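Grelbridge Residents' Forum
Household and Moving > Packing materials

Topic: Reuse of bubble wrap and soft packing for bottles

Stallberg_Desk
Posted October 3, 2020

Members are reminded that the packing materials store will accept clean wrap again from this month. Sheets should be at least 40 cm on the shorter side. We hold 200 sheets at present and would welcome guidance from members on which items may properly be packed in reused material.

manalo_house
I should like to raise the matter of bottles. Our household moved in July with 5 boxes of glass, all in reused wrap, and no breakages were recorded. My own practice is to clear a table completely, place one bottle on it at a time, and pull the wrap up well past the cap before folding it down. 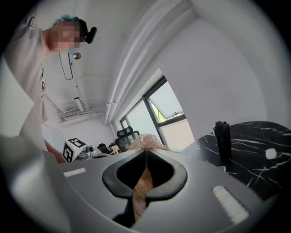 The fold at the top should be secured with paper tape. Plastic tape tears the bubbles when it is removed, and the sheet cannot then be used again.

Lovely Javier
I must respectfully disagree with the previous contributor on one point. Wrap that has been crinkled by earlier use has lost a good deal of its air and ought not to be the only layer around glass. I would advise a layer of plain paper first. I would also ask members not to work on a marble top without a cloth beneath the bottle.

manalo_house
The remark about the cloth is accepted. With regard to paper, I consider it unnecessary where the box has dividers.

Clido
May I enquire whether soft foam is accepted at the store on the same terms? We have a quantity of thin sheets and would prefer not to discard them.

Stallberg_Desk
Foam is accepted if it is dry and free of tape. Please keep it in a separate bag from the wrap.

Lovely Javier
Dividers protect the sides only. The base of the box still requires padding, and I would not wish the guidance to state otherwise.

Stallberg_Desk
Both views have been noted. The draft guidance will recommend padding at the base in all cases and will leave the use of paper to the member. Comments on the draft may be added to this topic.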